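Motden 旧衣整理与转赠项目 进度报告(致 Breria 基金)
2025年8月30日

赶在月底前先交一版,格式没来得及细调,见谅。数字以附表为准。 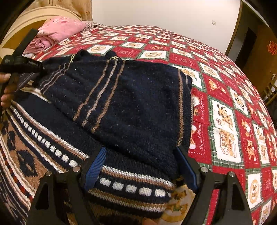 本期重点还是毛衣和厚针织。夏天收进来的反而多是冬衣,各家换季清柜子,一袋一袋送过来。到今天为止登记入库 900 件,其中针织类 224 件。年度目标 1000 件,差得不多了,估计不用等到年底。

一、已完成

入库登记:全部贴了编号,颜色、尺码、有无破损都写上。早期有一批只写了“毛衣”两个字,已返工补齐。

折叠方法统一。之前各折各的,摞起来高低不平,箱子盖不上。现在按一个折法:先铺平,袖子向后收,下摆往上折,领口朝外。在床上折比在桌上顺手,面积大,厚毛衣摊得开。缺点是床面软,下摆罗纹容易缩成一团,要再拉一下。折好以后马上装袋,不要堆着过夜,堆着第二天又得重来。

提花毛衣单独归一类。费尔岛那种带菱形、横条纹的,花样多在下摆和袖口,折的时候尽量让花纹露一截在外面,领取的人翻找时一眼认得出,不用整件抖开。深色底的尤其要这样,藏青和黑色叠在一起,灯光一暗根本分不清。

破损处理:22 件需要修补,多数是袖口脱线、腋下小洞。已经送到 Mirzaei 缝补店,对方答应按成本价做。取件时间还没定,在催。

二、没做完的

拼布被和床品。原计划本期一并整理,没排上。拼布的洗涤要求跟毛衣不一样,红色布块怕掉色,得先拿湿白布按一按试色再下水。试色记录表做好了,还没开始填。

防虫。樟木条到货晚了,目前针织类只是装袋封口,还没放。到货后先放羊毛含量高的,腈纶的往后排。成分标剪掉了的怎么办?暂时一律按羊毛处理,宁可多放。

箱子标签。字太小,打印的时候没注意,贴了一半才发现。剩下一半改大字,贴过的先不撕,等下次开箱再换。

三、经费

本期支出主要三项:收纳袋、标签纸、运费。运费超了一点,原因是有两趟拉的全是厚衣服,体积大,车装不下分了两次。收纳袋反而省了,厚的那款不好用,封口老是夹住毛线,退了,换成薄的。明细和票据见附件二,缺一张运费的收据,司机说补寄,收到就发。

申请调整:把原来“挂衣架”一栏的余款挪到缝补。针织衫不适合挂,肩膀会撑出角来,衣架买多了也没用。请尽快批复,Mirzaei 那边要先付一半。

四、下一步

先把针织类剩下的折完装箱,再动床品。第一批转赠给 Isalel 社区中心,对方要的是成人中号和大号,素色提花都要,童装暂时不缺。发之前每箱抽几件打开看,主要看袖口和下摆有没有漏掉的线头,口袋里有没有东西(上次掏出过车票和纽扣,纽扣已缝回去)。

床品希望在明年一月前整理完,拼布被试色那一步最花时间,不敢说死。

另外有个小问题想听听基金的意见:手织的毛衣没有尺码标,目前是平铺量胸围再对照尺码表,但手织的弹性大,量出来经常偏小一号。是直接写厘米数,还是仍然写中号大号?Isalel 那边说都行,我们倾向写厘米,领的人自已比一比更准。

附件一 入库登记表
附件二 支出明细及票据
附件三 折叠步骤说明(给新来的人看的,还在改,先别外传)

Motden 项目组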